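Subject: Re: Commercial dishwasher forecast - worth buying the full report?
Date: 27th October
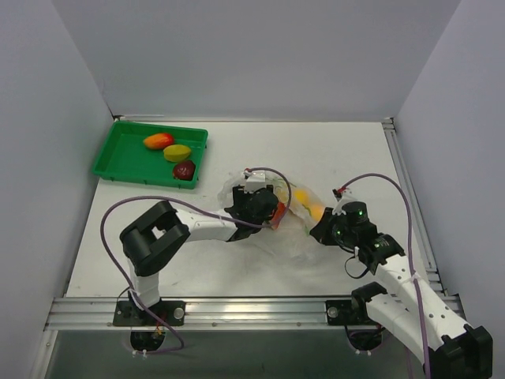
I read the Gellwood summary twice before answering, and I would hold off on paying for it.

> Gellwood has a new report out on commercial undercounter
> dishwashers. They see the market doubling by the end of the
> forecast period, mostly from small cafes and care homes.
> Dovari and Pruvost are named as the leaders. 200 pages.
> Should we split the cost between us before the January
> planning round?

Doubling from what? The summary never gives a starting figure. It doesn't say whether they count machines shipped or money spent, either, and with the price increases we have all passed along, those are two very different curves.

Then there's the method. They mention 400 "industry respondents" and leave it there. If most of those are dealers, you are getting a survey of how dealers feel, and dealers always feel that next year will be good. I'd want the split between dealers, makers and people who own a machine and wash glasses in it.

The vendor list bothers me too. Dovari, fine. Pruvost stopped selling undercounter units through our distributor 2 years ago and I haven't seen one on a quote since. Stoviren isn't mentioned at all, and I lose almost 3 bids a month to them. Maybe they are in the full version, but I wouldn't pay to find out.

The care home part could be right. We have had more calls from that side - mostly replacements, though, and a replacement is not growth.

If somebody can get the table of contents and the page on definitions out of their sales desk, I'll look again. Until then my share stays in my pocket.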